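Folia open day at Arincombe, who went?

kolel_fan
Went to the Folia open day. They had the folding arm on a table with towels. One towel took 40 seconds and the fold was square. Then they gave it a sweater and it stopped twice. Anyone else see this?

parts_bin
I was there after lunch. It only stopped once for us. I think the table was the problem, it was too shiny under the lights.

kolel_fan
The table was the same for the towels.

oddsock
Towels are flat and all one size. I don't see the point of a demo with towels. Show me black knits on a patterned bedspread.

parts_bin
They do have people working with hand-held grippers in real bedrooms. The staff said they have roughly 400 recordings so far. There was a screen with some of them by the door.

oddsock
I missed the screen. 400 is not a lot for clothes.

kolel_fan
It's a start. I'd still like to see the arm do one item from a bed before I believe any of it. They said the next open day is in September.

parts_bin
Fair. Adding one here for oddsock. Black knit on a cherry print quilt, blue fingertips just over the near edge. I can't tell if it's pants or a top, and I'd like to know how the software decides.

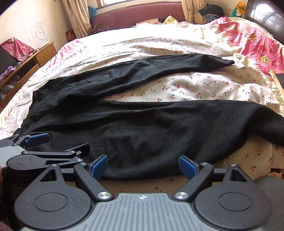 Last edited by parts_bin on 11 March 2025

oddsock
I'd say pants. That's closer to what I asked for. I'll go in September if they put the arm on a bed.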